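**Drasska Two-Finger Kitchen Arm** – product page, updated April

Thanks for stopping by! If you've landed on this page, you're probably wondering whether a machine can give you a hand in the kitchen yet, and I'd like to answer that as fairly as I can while also (naturally) telling you about the one we sell. My name is Ottilie Sutter, and I look after the home and small-shop side of things at Drasska. I also write these pages, so if something is unclear you can blame me and drop me a line.

A cup at the dish rack, and some clear plastic packaging with a round yellow item between the fingers: 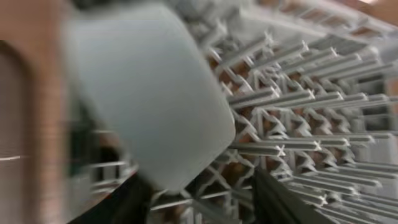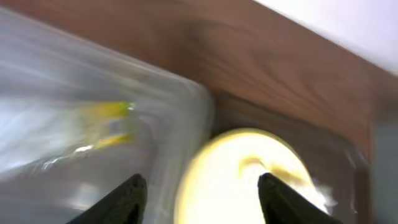 ## So, can it do the chores yet?

Some of them, some of the time, and more slowly than you would. That's my short answer, and I give it to everyone who calls, including the people who are already holding a credit card.

The longer answer is that "doing the dishes" is a great many little jobs that we've all done so often we've stopped noticing them. You pick up a cup. You turn it over. You find a gap in the rack that isn't taken, and you set the cup down so it leans without rolling into its neighbor. If it's a heavy mug you hold it differently from a light tumbler, and you don't think about that either. An arm has to be good at every one of these before the whole job comes out right, and being very good at most of them still leaves you with a cup on the floor now and then.

Cups are where we're happiest. In our own kitchen tests we count a try as good only if the cup ends up standing or leaning safely in the rack with no help from a person, and our current figure is 86 good tries in every hundred. I'm proud of that number, and I also wouldn't hand the arm my grandmother's china on the strength of it. Please use sturdy, everyday cups, the kind you wouldn't mourn.

Packaging is harder. Clear plastic is a nuisance for any camera, because what the camera mostly gets is shine and whatever happens to be behind it, and thin film is worse still. It wrinkles, it clings, and it moves when you come near it. The arm can pick up and move plenty of packaged things, but I'd call this a "let's see how it goes" job and I'd stay in the room for it. We don't publish a figure for packaging, and we won't until I'd be comfortable reading it out loud to a customer.

## What it's like to live with

We wanted something you could put on an ordinary counter or bench without rebuilding the room around it. The arm sits on a weighted base with a clamp at the back edge. It has one hand, and the hand has two fingers, both black, which close toward each other like a pair of kitchen tongs. There's a small camera at the wrist so that it can see what it's reaching for as it gets close.

People often ask why we don't make a hand with five fingers. We've tried! It was lovely to look at and a terrible headache to keep clean, and on everyday things like cups, tubs and boxes it did no better than the plain pair. Two fingers you can wipe down with a cloth in less time than it takes the kettle to boil. There may be a fancier hand someday, but I'm not going to promise you one here.

The arm learns new jobs by being guided. You put it in teaching mode, take hold of the handle and move it through the job several times, in your own kitchen, with your own dishes and your own rack. Your kitchen isn't laid out like ours and your light isn't our light, and an arm that has only ever seen our counter will get muddled at yours. Set aside a quiet afternoon for the first job. The second one goes quicker, partly because you'll have gotten the feel of it too.

A few things I've learned from teaching it at home:

- Move at a calm, even pace. If you hurry, it hurries, and it isn't as good at hurrying as you are.
- Start with an uncrowded rack and let it fill up over the course of the lesson.
- Shift things between tries. Turn the cup, slide the rack over a little, and put the next one down somewhere else.
- If a try goes wrong, delete it. The button is on the side of the handle, under your thumb.
- Stop for coffee. I mean it – tired teachers make sloppy arms.

## Jobs we're comfortable recommending

**Racking cups and plastic tumblers.** This is the one to begin with. It's repetitive, the pieces are much alike, and you can tell at a glance how it went.

**Moving boxes and tubs from counter to shelf.** Good, as long as the shelf is within reach and the tub has firm sides. Soft bags sag between the fingers and tend to slip.

**Sorting small parts into bins.** This one's for the workshop folks. The Ledesma bench kit (sold separately) adds a tray with raised edges and four bins, and it's a nice steady job to leave running next to you while you do something more interesting.

**Clearing a table of unbreakable things.** Fine with supervision. The arm won't know a clean napkin from a used one unless you've taught it, and even then it'll have its doubts.

## Jobs I'd ask you to wait on

Please don't buy this arm for scrubbing pans, folding laundry, or anything with a knife in it. Scrubbing takes a kind of pressing and feeling that our fingers don't have. Laundry is a puzzle that very clever people have worked on for years, and I take my hat off to them, but the towels at my house are still folded by me. As for knives, the answer is no, and it'll be no next year as well.

It shouldn't work near a hot stove either, and it mustn't be left running around small children or pets. The arm does stop when it bumps into something, and it stops gently, but a gentle bump at toddler height isn't something I want on my conscience or yours.

## Which package to choose

We keep it to two, mostly so that I can explain them over the phone without getting lost.

| | Drasska Home | Drasska Shop |
|---|---|---|
| Arm and two-finger hand | Included | Included |
| Wrist camera | Included | Included |
| Clamp base | Counter clamp | Bench clamp or bolt-down plate |
| Teaching handle | Included | Included |
| Spare finger pads | 2 pairs | 4 pairs |
| Fanar job software | One job at a time | Several jobs, switched by a button |
| Ledesma bench kit | Optional | Optional |
| Warranty | 2 years | 2 years |

The Fanar software is the part that stores what you've taught the arm and plays it back with adjustments. It runs on the little box in the base, and your lessons stay on that box unless you choose to send one to us for help. There's no monthly fee for either package. I fought hard for that and I'm still pleased about it.

If you own our older Dresis arm, your clamp base and power supply will fit the new one, and we'll take them off the price. Your old lessons won't carry over, I'm sorry to say. The Dresis had its camera in a different place, and what it learned doesn't make sense from where the new one is sitting.

## Care and cleaning

Switch the arm off before you clean it. Wipe the fingers with a damp cloth and a drop of dish soap, then wipe again with plain water. The finger pads pull straight off and can be washed in the sink, but keep them out of the dishwasher, where the heat makes them go stiff. The wrist camera has a small window that likes a soft dry cloth. Greasy smears on that window are behind more support calls than anything else I can name, so do check it first if your arm starts missing things it used to find.

The hand will put up with splashes. The base will not, so keep it on the far side of the sink if you can.

Pads wear smooth with use. When cups begin to slide as they're lifted, swap in a fresh pair and put the old ones in the envelope we include, and we'll recycle them for you.

## Trying one before you buy

I'd much prefer that you try one first. We keep two arms set up in our showroom kitchen, and on Wednesday afternoons you can come in, bring your own cups and teach it a job yourself. Bring the awkward ones! We've had camping mugs, beer steins and a gravy boat (it did not do well with the gravy boat). Call ahead so I can save you a spot, and plan to stay an hour.

If you can't make it in, ask for the home trial. We ship the arm with a return label in the box, you keep it for 4 weeks, and if it isn't earning its spot on the counter by then, you send it back for a full refund. Keep the original foam, please, as the arm travels badly without it.

Orders, questions and showroom bookings all go through the contact form, and most of them come to me. Tell me which chore you're hoping to hand over and what your counter looks like, and I'll let you know whether I think it's worth the trial.

– Ottilie Sutter, Drasska home and small shop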